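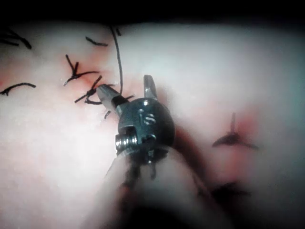

Do I need to be a nurse or a vet to come on a Skavard course?

Most of our wound care days are open to anyone over 18 who looks after people or animals for a living, so care workers, farm staff, kennel hands and dog groomers are all welcome. The stitching courses are the exception. For those we ask for proof that you're registered, or that you're training to be.

About Skavard

Hello! I started Skavard in a rented room over a carpet shop in Lastdale, with two folding tables, a box of needle holders and a kettle that belonged to my sister. I'd been a practice nurse for a long time by then and had got into the habit of staying behind on Thursday evenings to show new starters how to dress a leg properly. Word went round the other surgeries, then the vets' got wind of it, and before long I was spending more time teaching than nursing (and enjoying it rather more, if I'm truthful).

We're still in Lastdale. The carpet shop has gone and we've got the whole building now, Tijani House, which sounds grander than it is. You come in off the side lane by the bike racks, up one flight of stairs or in the lift, and turn left. If you turn right you'll be in the accountants' and they're used to it.

What we teach is quite ordinary stuff, done slowly. How to clean a wound and how to look at one. Which dressing goes on what, and when to leave it alone. How to take stitches out without making somebody yelp. Then, for people whose work calls for it, how to put them in: simple interrupted first, then mattress sutures, then the fiddly ones. I learned all this from a ward sister who made me do the same knot over and over until she was bored of watching, and I'm afraid I teach it much the same way.

I keep the groups small. There are 20 places on a dressings day and far fewer on a stitching one, as I like to be able to get round to everybody's hands. You'll hear people say you can pick it all up from videos, and I do think videos are handy for going over things at home, but I can't tell from a video that you're gripping too hard or that your chair's too low. Chairs are a bit of a hobby horse of mine. Ask for a different one if yours isn't right!

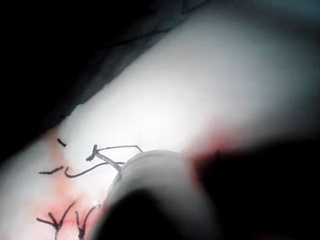
Suture threads along a closure

What a day costs and what you get

A dressings day is £59 and that includes lunch, tea, coffee and the workbook. Lunch is soup and rolls in winter and something colder from Easter onwards. Do tell us about allergies when you book and not on the morning, as the café over the road needs a bit of warning. The two-day stitching course is £398, which covers all your materials, a practice kit to take away and a follow-up morning about six weeks later, when you bring back your questions and we sort out any bad habits before they set.

If your employer is paying, we can invoice them. If you're paying yourself and it's a stretch, email me and we'll split it up over a few months. I'd much sooner do that than have somebody miss out.

Certificates go out by post within a fortnight. They show the hours you did and what was covered. They don't make you competent on their own, and you'll still need to be signed off by whoever does that where you work. I say so at the start of every course and I'll say it again at the end.

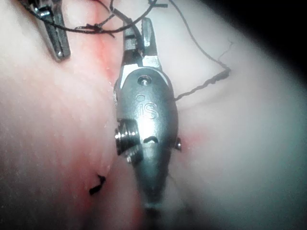 GENDA | the stitching and closure team at Skavard

Genda is the bit of Skavard that runs the stitching courses, and it has its own page because it has its own booking list and its own rather full inbox. There are four of us who teach on it. Two came from nursing, one from small animal practice and one from a minor injuries unit, and we disagree cheerfully about almost everything except sharps bins.

On the first morning you'll meet your instruments, learn to hold them and tie a great many knots, first on cord and then on thread. After lunch we move on to practice pads and start closing straight cuts. The second day is curves, corners and awkward edges, then taking stitches out again, and we leave the last hour free for whatever you want to have another go at. Left-handers, please say so when you book. We've got left-handed instruments and one of us is left-handed too, so for once you won't be working it all out in a mirror.

Bring reading glasses if you use them, even if you think you won't need them. Short sleeves are best, and long hair wants tying back. Parking in the lane is hopeless before ten but the car park behind the library is fine all day, and it's a five minute walk.

We don't run in December. The rest of the year Genda courses come round every month, and dates go up on the bookings page as soon as I've got the room diary straight. If the one you want is full, put yourself on the waiting list, as people do drop out.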